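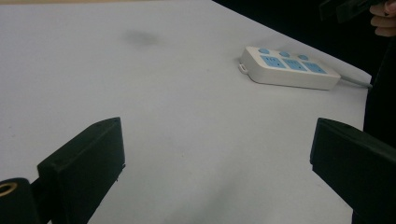
Unit 6: Counting bikes on a street (handout)

Bring this to the field session. Read the Fullden Avenue count sheet before you come, its two pages, not bad.

Why count at all
City engineers have car numbers for nearly every road. Bike numbers, hardly any. So when a lane gets proposed somebody at the meeting says "I never see anyone biking there" and that's the end of it. A count gives you something to put on the table.

Kinds of count
- Screenline: you draw a pretend line across the street, tally every bike that crosses it. Easiest. What we're doing.
- Intersection: turning movements too. Needs two people minimum, one per pair of legs.
- Automatic: tube or loop in the pavement. Good for long stretches of time, misses sidewalk riders, sometimes misses carbon frames.

When
Morning peak and evening peak. We take the evening, 4 to 6 p.m., in 15 minute blocks. Write the weather at the start and again if it changes. Rain drops the count a lot, dont throw the sheet out, just note it.

What goes on the sheet
Direction. Street or sidewalk. Riding with or against traffic. Helmet column is optional, skip it if you're falling behind. Kids in a trailer or on a cargo bike = one bike, extra riders go in the notes. Someone walking a bike is a pedestrian. Scooters have there own column.

Junden Bridge vs. Yurchenko Street
Worked problem from last term. Bridge: 16 bikes in the first block, 10 in the second. Yurchenko: 6 and 6. Which one needs the lane more? Can't say from that. The bridge is the only crossing, people put up with it because they have to. Yurchenko might be low because it feels awful to ride. Low count does not mean low demand!! This will come up again in Unit 7.

Expanding to a daily number
You need an adjustment factor for hour, and one for month. August is high in our town, college is out but the river path fills up. Use the factors in the back of the reader. A daily estimate near 1,000 from a single evening should make you nervous, go back and count again.

Due next class
Clean copy of your tally, one paragraph on what the count could have missed, and a sketch map with your line marked. Ututus Park groups: add which gate.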